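The Long Way to the Bakery

My grandmother walked to the bakery in Storbridge every morning for 43 years, and in all that time she never once took the short way. The short way went down past the church and over the footbridge, and would have had her home again before the kettle cooled. She went by Hurach Street, along the row of old houses and up the hill, and if you asked her why, she would tell you she liked the air up there.

I was 13 the June I came to stay with her, and I thought it was the silliest thing I had ever heard. Air was air! But she handed me the basket and off we went, and she said good morning to every gate and every cat, and stopped to look over the wall at somebody's beans (they were behind, she said, and it served them right for planting in the cold). 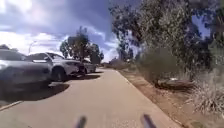

At the top of the hill there was a green door with a brass knocker, and there she slowed down, as she must have done every morning, and fixed her scarf. She didn't knock. She only looked at the upstairs window for a moment, and then on we went to Myklebust's for two loaves and a bag of the little cardamom buns that never made it home.

It took me five days to ask about the door. She was quiet for so long that I thought she hadn't heard me, and we were nearly at the bakery before she said that a boy used to live there who played the accordion very badly, and that he had gone off to Brendent to work on the boats and said he would be back by the fall.

"And was he?" I asked.

"Oh, yes," she said. "He was your grandfather. But he stood at that window every morning before he left, pretending to practice, and I walked by every morning pretending to need bread."

Then she went in and bought the loaves, and an extra bun for me, and we ate them on the way home, going back the same way we had come.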